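Wesside Workshop Forum > Benches and Surfaces > Marking out a bench top in blue tape

tarn_edge
I've gone over to a taped grid on the bench top. Squares are set by eye against a straight edge, strips laid in one direction first, then the other. The top is brown, so the blue reads well. My query is whether to seal over the tape or leave it bare and replace strips as they lift.
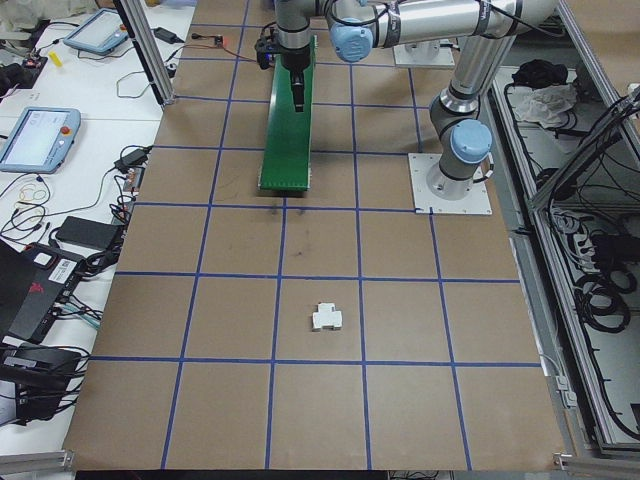
Grid in blue tape, with the long green piece and the small white block on it.

Ugwu_405
Leave it bare. I lacquered over mine in November and the strips went brittle. Getting them up took two evenings and a scraper.

plumbline
Disagree. Lacquer is fine if the tape has had a day to settle. The usual fault is stretching it as you lay it – it creeps back and the ends lift.

tarn_edge
None stretched on purpose. What I hadn't allowed for is long items. The green piece hides part of a line, so I square it to whatever tape still shows on either side.

Dakarano
Then your reference is the tape edge, and tape edges wander. Scribe a line with a knife and use the tape only to find the square you want.

plumbline
A scribed line is no use once the top is scuffed. Roughly 6 mm tape, pulled off and relaid when it looks tired, will do for most work.

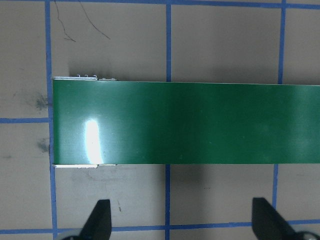

Page last changed: 15 January 2026

Ugwu_405
In the close view the line on the left does waver a bit and gets wider towards the bottom. Dakarano has a point there.

tarn_edge
Accepted for that line. The end of the green piece sits just to the right of it, so any error in the tape is easy to see against a clean edge.

Dakarano
Watch the glare on that finish as well. With a bright spot near the end I would check alignment from the other side of the bench, or turn the lamp.

plumbline
Or butt it against a stop and forget the lines. Imora sell a low bench stop that clamps on without drilling.

tarn_edge
A stop gets in the way of everything else I put down. I'll relay the left strip against a steel rule and leave the lot unsealed for now.

Ugwu_405
Wipe the top with spirit first and let it dry.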